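Saturday was supposed to be for raking leaves. I spent it sorting the parts bin instead, and I'm not even a little sorry! The bin came home with me from a garage sale over in Irbridge (nine bucks for the whole thing, sold to me by a very patient man named Otakar Kováčik) and it had been sitting by the dryer ever since, making me feel guilty.

So out came the blue sheet, and out came the round stuff first.

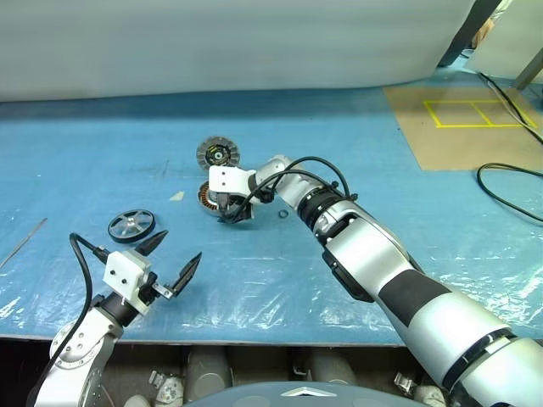 Page last changed: November, Saturday night

The stator is my favorite, with all that coppery winding going around the rim. The disc looks like a clutch plate to me, but if you know better, please leave a comment. And then the wheel, black rim and silver spokes, which I'd love to hang on the wall once I find a decent hook. Next up is the coffee can of washers. I'm guessing 500 of them, and I'm going to need snacks.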